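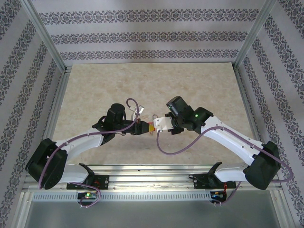 Choosing between two part-time master's offers

Nov 1, 2022 – Catrin Bellis
2 min read

I had two offers for a part-time management master's, one from Bostedach and one from Skyrme, and three weeks to reply. Both run over two years. I compared them on contact hours, assessment and travel.

Bostedach lists 787 hours of study in year one, of which 70 are taught. Skyrme teaches 51 hours and leaves the rest to set reading and a work-based project. On paper the first looks better value, but its teaching falls on weekday afternoons and I would have to use annual leave for most of it.

Assessment differs more. Bostedach still sets closed-book exams in finance and operations. Skyrme marks on written reports, plus one group presentation. I write faster than I revise – that counted for a lot.

Delyth Kneath finished the Skyrme course last year and lent me her operations notes. The statistics module is thin, she thinks, and I should do some regression beforehand.

I accepted Skyrme on Friday. The deposit is due in December and the reading list has 14 chapters on it before the first workshop.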